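Subject: Re: [readers] Fladedstead, beta notes wanted
From: Paraskevi Alexiou

Cempaka Ong wrote:

> I've finished the second draft of Fladedstead, the ghost romance I mentioned
> in October. It runs 300 pages. I'd like three people to read it before it goes to
> the editor. Main worries: does the lighthouse keeper fall for her too fast,
> and is chapter 4 too slow? Also, is the séance scary or just silly?

Hi Cempaka,

I read it over two evenings. Notes below, and I'll send the marked-up file separately.

He doesn't fall too fast. They have the whole winter together and you show enough of it. What felt quick to me was her forgiving him about the letters. She finds them on one page and has made up her mind by the next. I'd give her at least one scene on her own.

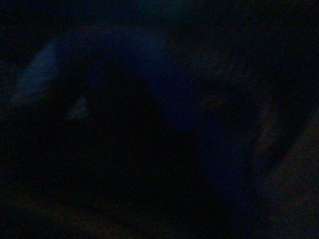 Chapter 4 is slow up to the point where the brother arrives. The history of the Vaněk family could be cut in half, and most of what's left could go into the dinner conversation. I kept the bits about the boat, because you need those later.

The séance works. I'd drop the medium's accent, though. It's hard to read and it comes and goes.

Some smaller things:

- Her rules as a ghost change. On page 60 she can't touch paper, but she has already turned down the corner of his book.
- Usemitz is a village in the opening and a town by the wedding.
- The epilogue is in present tense. If that's on purpose, fine.
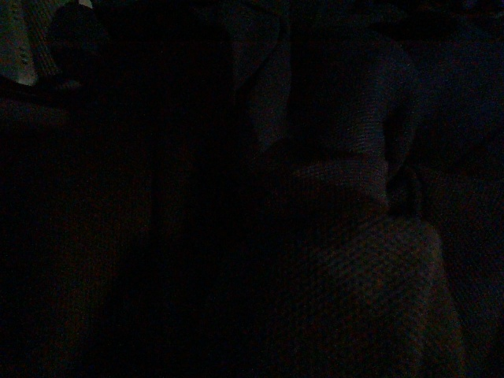

I'd also think about the title. Fladedstead is a good name for the house, but on a cover I wouldn't know it was a romance. Teófilo had the same trouble with Clelivmont and ended up adding a subtitle.

Emanuel told me he'd like to read it too, if you still need a third. He's quick, but he doesn't do line edits.

Paraskevi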